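# Shot charts, tracking data and what a small club can afford to measure

Şükran Kurtuluş has run player analysis for Umamex, a semi-professional women's basketball club, since the league moved to a 28-game schedule. Before that she kept paper shot charts for two youth teams. We spoke on May 14, 2024, two weeks after the club's last home game, mostly on how shooting numbers are collected and how far they can be trusted.

The club logs every field goal attempt by hand from video. Each entry has a location, a shot type, the distance of the nearest defender in steps and the time left on the shot clock. Last season the file came to 1,020 attempts from behind the arc.

"That sounds like a lot until you split it," Kurtuluş said. "Take one player, one corner, catch and shoot, defender more than two steps away. Now you have a handful. I won't give a coach a percentage on that. I give makes and attempts and leave the division to them."

She is strict on this point. Reports for the coaching staff carry no percentage at all below a fixed number of attempts, and the threshold differs by shot type. Free throws settle fastest. Threes off the dribble never reach it for most of the roster.

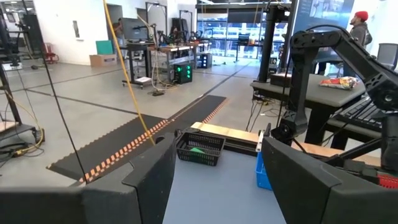
*Black wire-mesh basket on the tabletop, with a light wood plank behind it.*

Defender distance is the field she trusts least. Two people logging the same game will agree on shot location nearly every time, she said, but they drift apart on how open the shooter was. In March she had two loggers code the same six games separately and compared the files line by line.

"Location was fine. Shot type was fine, once we wrote down what counts as a floater. Contest was a mess. One of them was judging at the catch and the other at the release. Both are reasonable. You just can't mix them in one column."

The manual now says release, and the older games were recoded over the spring. The column changed enough that one conclusion from the midseason report had to be withdrawn. It had said that the team's guards were passing up open threes early in the clock. Under the release rule, many of those looks were no longer open.

The software is a spreadsheet and Prollow, a video tagging program the club licenses by the season. Kurtuluş tried Closix for a month as well and dropped it. It tagged faster, but exports came out with game clock and shot clock merged into a single text field, and splitting them took longer than the tagging had saved.
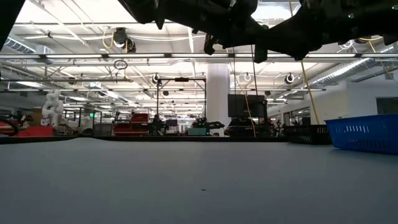 *The gray tabletop, with a blue plastic basket at its right edge and a black slotted crate beside it.*

On recruiting, she is more cautious still. Umamex signed a wing from Farías last summer partly on her shooting numbers, and the player's three-point rate fell by a third after the move. Her accuracy held.

"People called that a bad projection. At Farías she played next to a center who drew two defenders on every touch. We don't have that center. The file told us how well she shoots when she gets the shot. It had no column for who gets her the shot."

That column is planned for next season - passer, origin of the pass, and whether a screen was set in the five seconds before. Each extra field adds to the logging time for a game, and Kurtuluş expects to drop the shot clock entry on two-point attempts to make room.

I asked what she would buy with a larger budget. She passed over optical tracking and named a second fixed camera at the far baseline.

"Half of our disagreements are about feet. Was she on the line, was the defender's foot down. With one angle you're guessing, and we flag the guesses. I'd like fewer flags before we get to 1,000 attempts again."

The flagged rows stay in the file and are left out of the player reports. Logging for the new season starts with the preseason games, under the revised manual.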